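Vilness Adds Drawer Organizer to Its Desktop Storage Line

August 2026
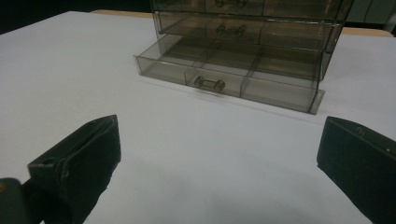 Smoky-gray plastic, see-through fronts

Vilness has added a small drawer organizer to the desktop range it sells through Markano stores. The unit is made of translucent plastic, and each drawer has a short bar handle.

"People asked for drawers they could see into without opening them," said Asabe Effiong, product manager at Vilness.

Availability

The organizer goes on sale in 400 Markano stores this month. Replacement drawers can be ordered separately.

Press contact: Perihan Sezer, Vilness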